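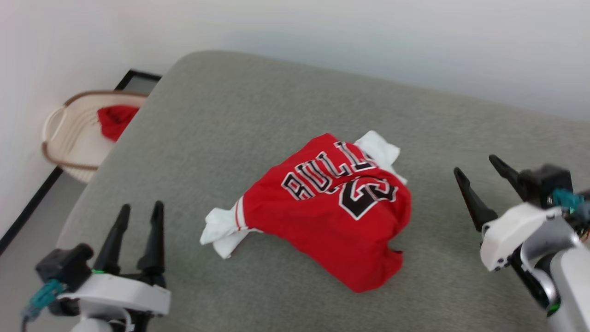 Speaking time: 10 minutes

Notes for Friday, session two: garment handling at the Kenel site. Speaker: Ashok Shukla.

Open with the jersey and leave it up while people settle. It is red with white portions, and the lettering and the number are both folded into the creases. Ask the room how they would enter it in the register as it lies.

Move to the figures. The Kenel store took in 2,195 garments last season, of which 673 were sports tops. Pause here -- the trustees will wish to write these down.

Explain the order of work. Each top is opened out on the table, face up, and smoothed from the collar towards the hem. Lettering and number are read only once the cloth is flat. Sleeves are folded in last.

Mention printed numbers. Staff should not press on a crease that runs through a digit; the cloth is lifted and laid down again.

Refer questions on storage boxes to the Andano handout, page two. Hand over to the laundry team at 11.15.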